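Ostville Packing Cooperative
Equipment Working Group
Minutes, June meeting, 9:00 a.m., upstairs room

Present: chair, packing lead, purchasing, maintenance, two shift representatives, secretary. The Idgate sales representative joined by phone for item 3 and left the call before item 4.

1. Minutes of the last meeting

Accepted with one correction. The rental for the trial kit covers delivery both ways, not delivery only. Purchasing has the revised quote on file.

2. Matters arising

The extension cord at bench 2 has been replaced. Maintenance asked that the old one be thrown out and not put back in the cabinet.

The carton supplier has not answered on the short delivery. Purchasing will call again.

3. Idgate pick and place kit, trial review

The kit under review is the Idgate bench arm with the two-finger gripper, wrist camera and the Were software license. The trial runs 5 weeks and has 9 working days left. The purpose is to decide whether to buy, extend the rental or send it back.

The packing lead reported on gift items. These are the printed character boxes and similar small goods that go out in mixed orders. They come in odd shapes, and many have slanted sides, so they were picked for the trial ahead of the plain cartons. The log shows 133 picks on gift items to date. Failed picks are marked in the log with the item code and the bench. The packing lead would like the reason written in as well, as several entries have only a check mark.

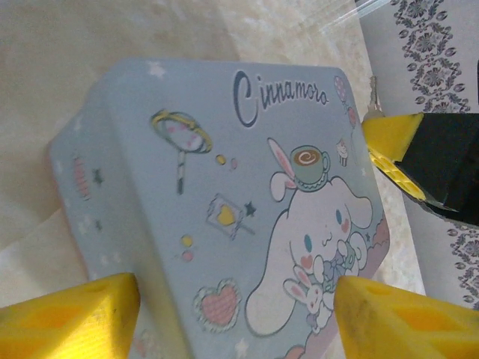 The shift representatives raised the question of scuffing. Customers return gift boxes for marks on the corners, and the printed faces matter as much as what is inside. The representative from Idgate said the standard finger pads are suitable for printed card and that softer pads are sold separately. Purchasing asked for the price of the softer pads in writing. The representative agreed to send it.

Maintenance asked who replaces worn pads under the rental. Idgate does, up to one set. After that they are charged.

There was some discussion of grip force. The current setting was chosen on the first day and has been left alone. Maintenance does not want it changed in the middle of a shift. Agreed that any change is made before the shift starts and written in the log.

The wrist camera view was discussed. The packing lead finds it useful for checking how a box is sitting between the fingers before the lift. One shift representative said the view is hard to follow when a box is turned at an angle and asked if the Were software can rotate it. The Idgate representative did not know and will ask.

4. Comparison with Unavska

Purchasing has a brochure and a price list from Unavska for a similar arm. It has a suction head in place of fingers. Unavska requires a minimum purchase of spare cups and does not rent. The group felt suction would be fine for flat lids but had doubts about slanted faces and shrink wrap. No decision. Purchasing will ask if Unavska can demonstrate on our own goods.

5. Cost

The service plan from Idgate is quoted at $1,000 a year and does not include the software license. The chair asked that the two be shown on one line in the next budget sheet so they can be compared with Unavska properly.

6. Actions

Purchasing: softer pad price, Unavska demonstration, carton supplier.
Packing lead: reasons for failed picks to be added to the log from today.
Maintenance: copy of the grip settings to be taped inside the cabinet door.
Secretary: send the rotation question to Idgate by email so there is a record.

7. Other business

The label printer at bench 4 is skipping again. Maintenance will look at it this afternoon.

Next meeting to be set once the trial log is closed. Meeting ended 10:15 a.m.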